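Trilance is a two-arm teaching station from Plirkitz. An operator moves a pair of hand-held leader arms, the two follower arms on the table copy the motion, and the station records both sides along with every camera. It ships as a kit and clamps to a table you already own.

## Teaching by hand

The leader arms carry no motors in the wrist, so they stay light enough for a full session. Squeeze the trigger and the follower's fingers close. Let go and they open. There is no programming step between the operator and the arm, and most people can get through a simple pick and place in their first session.

Making coffee is the task we use in our own demos. It needs both arms, a small capsule, a lever and a glass cup, and the cup is hard for cameras to pick out against a pale tabletop.

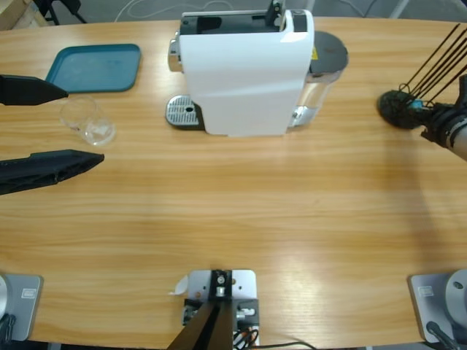
*Trilance follower arms at a coffee task, with a capsule machine, teal tray and glass cup.*

## Remote control

Operators don't have to be in the same room. The Nastia link sends leader arm positions over a wired network and returns the camera views to the operator's screen. We recommend a wired connection at both ends — wireless works for practice, but dropped packets show up later as small jumps in the recording.

A session can be paused at any point. When it resumes, the followers hold still until the leader arms are brought back to the matching pose.

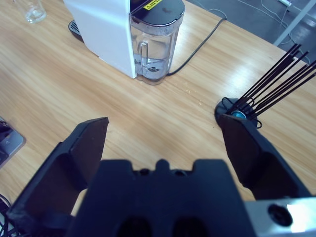 The same link can be used for corrections. Let a trained policy run, take over when it drifts, and hand control back. Trilance marks the corrected section in the log so it can be weighted differently in training.

## What gets recorded

- Joint positions for leaders and followers
- Finger opening for each gripper
- Wrist and fixed camera video, on a shared clock
- Start, pause, takeover and end marks

The internal drive holds up to 1,000 episodes at default settings. Older episodes can be moved off over the network while a new session is running.

## Specifications

| Item | Value |
|---|---|
| Reach, each arm | 500 mm |
| Widest base spacing | 945 mm |
| Leader cable length | 972 mm |
| Mounting | Table clamps, no drilling |
| Recording software | Yáñez, included | 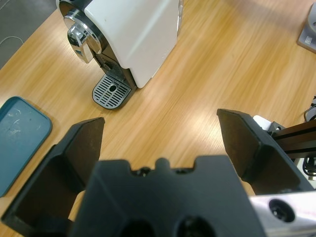
**Can I replay a recorded demonstration on the arms?**

Replay is built into Yáñez. Set the objects back where they were at the start of the episode, choose a speed, and keep a hand near the stop button the first time through.

## Ordering

Kits are built to order. Spare finger pads and leader triggers are sold in pairs. Software updates are included for the life of the station. Page last updated February 28, 2025.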